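FOR IMMEDIATE RELEASE
June 30, 2022

Novora opens sign-ups for Clear Counter, a kitchen tidying program for renters

Novora, the home organizing service, today opened sign-ups for Clear Counter, a one-visit program for people with small kitchens and no pantry to speak of. First visits in the Entwistle area. Trora to follow.

The idea is simple. One organizer, one counter, 50 minutes. No new shelving, no drilling, nothing the landlord has to approve. Everything on the counter gets looked at, lids get checked, and whatever is used daily goes back along the wall so the front stays free for chopping.

"People call us about closets, then we get there and they want to talk about the kitchen," said Kyu-ri Joo, program lead at Novora. "It's the counter. Jars, the pitcher, glasses, protein powder, the dried herbs that came from the last apartment. All of it out because there is no where else for it to go."
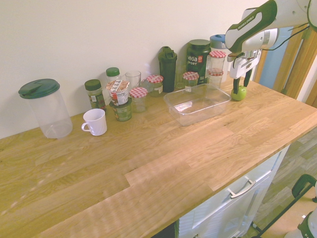 Clear Counter grew out of a trial in April, 15 households, all renting. Most kept more than they expected to. What changed was where things stood. Tall items to the ends, spices together, empty jars either put to use or out the door. Drinking glasses near the sink if at all possible.

Joo again: "We don't tell anyone to throw out their mugs. Keep the mug. But an empty jar with a nice lid is still an empty jar, and you probably have four."

What a visit covers:

Full clear and wipe-down of one counter, butcher block included (mild soap only, organizer brings cloths).
Date check on sauces, powders and dried herbs. Client makes the call on every item.
Everything put back in a single row or in cabinets, client's choice.
A one-page sheet to stick inside a cabinet door, so roommates know what goes where.

Not covered: refrigerators, ovens, anything under the sink. Separate service, seperate booking.

Novora has room for 900 visits in the first season. 768 are open to the public, the rest held for tenants in buildings managed by Huvden, which is paying for those visits itself. Booking is first come, first served. Waiting list after that.

Renters can sign up through the Novora website or at the front desk in Entwistle. Evening slots available, go fast. Clients are asked to leave the counter as it normally is. Please don't tidy first.

Press wishing to sit in on a visit should contact Kyu-ri Joo at the Novora press desk. Household consent needed, allow a few days.

About Novora
Novora provides home organizing for renters and shared households. Offices in Entwistle.

###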